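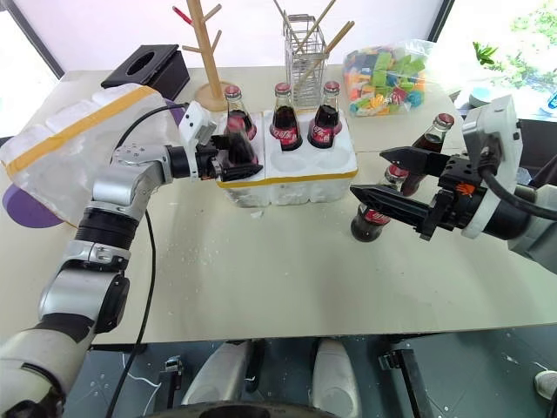
Glass bottle returns, part 2. Last week I covered washing. Now the losses between the shop and the washer, using the Ridstead depot's figures for March.

Crates in: 371. Crates with at least one chipped neck: 8. A chipped neck is a reject. It can't be ground back, and the crown won't seat on it.

Most chips come from bottle-to-bottle contact during loading. Dividers help, but only if they reach the shoulder. The old Arnska crates stop some 4 cm short of it.

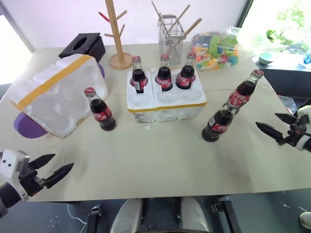 Scuffing is a separate matter. The white ring found on older glass is wear from the filling line. It looks poor but passes inspection until the ring gets wide enough to weaken the wall.

Brian Ogola asked whether lighter bottles would cut transport costs. They do, per trip. They also come out of service sooner, so the saving depends on how many trips you get. Ridstead has not logged trips per bottle, so I can't give him a figure.

Labels: paper with a casein glue comes off in a hot caustic wash. Plastic film mostly doesn't – it folds up and blocks the screens. Flustgate switched back to paper for that reason.

Correction to part 1: I gave the Szekeres rinse stage as a single tank. It is two tanks in series, with the fresh water entering at the second.

Part 3 on Thursday: deposits, and why crates go missing faster than bottles.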